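Tratero DW46 dry-wipe board cleaner and cloth set: review
04/05/2022

The Tratero DW46 is a two-part cleaning set for melamine and enamel whiteboards, sold in the UK through Bristlow. It comprises a 278 ml pump spray and a pack of 10 woven cloths. We ran it from November on the boards in a shared workroom, with the Lecomte foam wipes we had been using kept as the comparison.

What it is
The fluid is water-based with a low alcohol content and no added scent. The maker's sheet asks for two pumps per board, a wait of 10 seconds, then a wipe in one direction. The cloths have a looped side for lifting ink and a flat side for drying. They are rated for 50 washes at low temperature without softener.

Fresh ink
Any cleaner should manage ink less than a day old, and the DW46 does. One pass with the looped side was enough for black and blue. Red needed a second pass on melamine. The Lecomte wipes gave the same result with less effort, though each wipe was finished after one large board.

Old ink and ghosting
Marks left for a week or more are a harder test. On enamel the fluid cleared them at the stated dose. On melamine it left a grey shadow where the coating had worn, and repeating the treatment made little difference. This is a limit of the surface, and a stronger solvent would only wear it faster. Small smudges near the middle of a board, where hands and tools rest when it is laid flat on a table, are slower to shift than writing and respond better to a damp cloth first.
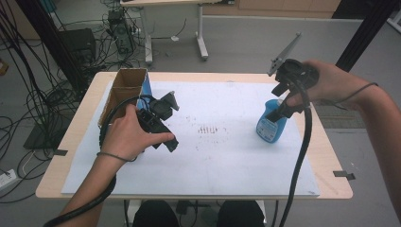
Residue
The fluid dries without streaks if the flat side of the cloth is used before it evaporates. Left to dry on its own, it forms a thin film that makes the next line of ink skip. We saw this most often on boards used flat, as the fluid does not drain.

Cloths
After 46 washes the cloths had lost some loop height and shed a little lint at the hems. Absorbency was still acceptable. The stitching held on all but one.

Pump and bottle
The pump is the weak part. It delivers an uneven dose below a quarter full and drips from the nozzle when stored on its side. A Trenport trigger head fits the same neck and cured both faults.

Verdict
A sound choice for enamel boards in daily use. For worn melamine, put the money towards a new board. Refills are sold without cloths, and the cloths cannot be bought separately at present.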